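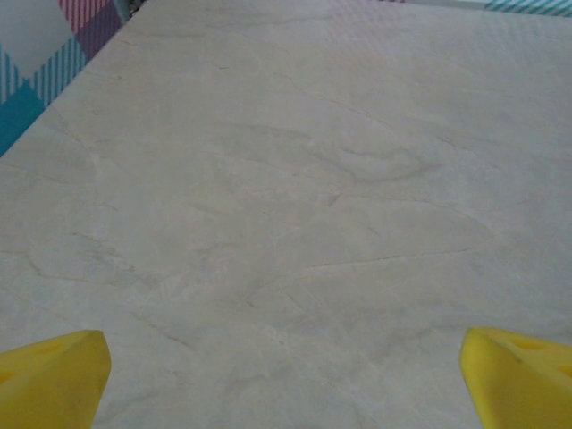
Yeoman support replied that a thin dark line in a marble pattern is usually part of the print, and asked whether a fingernail catches on it.

**Ticket 386** — Iko top, marble pattern, matt
**Status:** reopened, then closed (see end)
**Raised by:** Jolau workshop
**Problem as reported:** possible crack on the right half of the top, running nearly level. Second problem, side walls: plaid covering supplied too long.

**Check 1: fingernail.** Drawn across the line in four places, both directions. Doesn't catch. Same result on the lighter veins further left, and on the loop near the middle, which we used as a comparison.

**Check 2: damp cloth.** Wiped with warm water and a drop of washing-up liquid, then dried. Line unchanged. A pencil mark made on an offcut as a test came off with the same cloth, so it isn't pencil.

**Check 3: straight edge.** Laid a steel rule over the line and shone a torch from the far side. No light under the rule beyond what we get elsewhere on the top.

**Check 4: underside.** Nothing to find. No split, no swelling, screws still tight.

Yeoman asked for the offcut as well, to see if the pattern repeats. It does. The offcut has the same thin line with the same slight tilt, and the wavy hairlines next to it match. Accepted as print. We'd still like it mentioned on the product page — anyone unpacking the top in poor light will think it has cracked in transit.

**Walls.** Prelolura plaid, ordered at 2000 mm, delivered at 2052 mm. Label on the roll says 2000. First attempt was to fold the extra under at the bottom, which made the edge strip sit proud of the wall. Second attempt was to trim it with a knife in place. The knife wandered on the first wall, so that piece was taken down and cut flat on the bench instead.

Order that worked:

1. Take off the bottom edge strip.
2. Mark the cut from the back of the covering, not the face. The hatching in the coloured bands makes a pencil line hard to follow.
3. Cut on the bench against the steel rule.
4. Line up the wide stripes at the corner post first, then smooth towards the open end.
5. Refit the strip.

The stripes don't meet exactly across both corners. The posts cover the worst of it and we have left it. 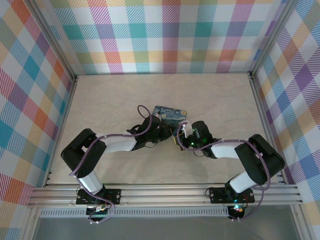
Jolau, August 2020

Reopened to add the refit. Both side walls and the back wall now have their covering, with the aluminium posts in the back corners and the metal strips along the bottom of the sides. The top has not been replaced.

Yeoman asked whether the line had grown. Its ends were marked with masking tape in June and it still stops at the tape. Tape since removed, no residue.

Outstanding: credit from Prelolura for the wrong length. They have the label and the measurement. Closing 386 on our side, any reply on the credit to go on a new ticket.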